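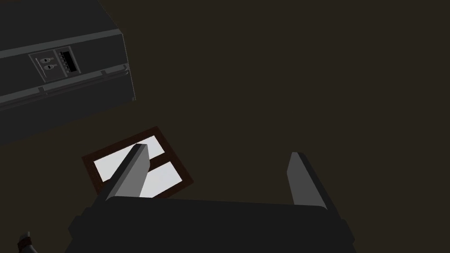

Pricing by the Gram: How a Small Jewelry Shop Sets Its Numbers

Kunumwood sells earrings, cuffs and pendants from a storefront in Maldonado and through a web shop that opened two years later. The line is small. At the start of each season the shop lists 64 designs, and a design that fails to sell through by the following March is dropped.

The pricing method has changed once. At first the shop doubled the cost of materials and rounded up. That worked for beaded pieces, where the parts made up most of the cost, and failed for anything soldered. A plain silver cuff uses little metal and a lot of bench time, so the cuffs were sold at a loss for most of the first year.

The current sheet has four lines: metal by weight, findings and stones, bench minutes, and packaging. Overhead is added as a fixed charge per piece. Retail is 2.2 times the total. Wholesale is half of retail, and a design that cannot survive that cut is kept out of the wholesale catalog. 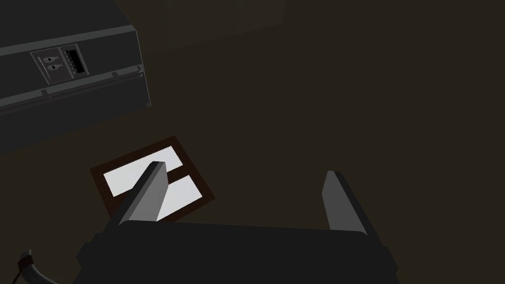

Two white panels in a reddish-brown border, with the gripper open beside them.

Silver is bought from Preden in lots of 600 grams. Smaller lots carry a handling fee that adds more per gram than the shop saves by waiting. Scrap is sorted by alloy, weighed on Friday and credited against the next order. Filings are kept apart from clippings, which refine at a better rate.

Casting is sent out to Tavik. The mold fee is charged once and spread over the first production run, so a new cast pendant looks expensive on paper until the run is finished. 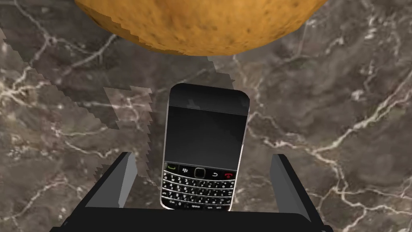

The same sheet is used for repairs, with one difference: bench time is billed in quarter hours and there is no markup on parts. Ring sizing and clasp replacement account for most of this work. Stone setting is quoted after inspection, as worn prongs often need to be rebuilt first.

Online orders average $79, a little under the storefront figure. Shipping is included in the listed price, and returns are accepted unworn, except for pierced earrings.
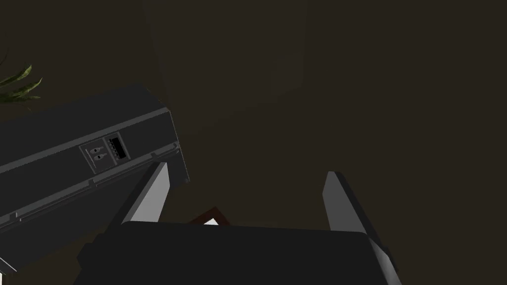 What the Sheet Leaves Out

Design time is not charged to any piece. Neither are failed samples, which are melted or sold from a tray by the register. Last year the shop wrote off $790 in samples, most of it from a hinged bangle that never closed properly. The bangle has been redrawn with a box clasp and goes back to the bench this fall.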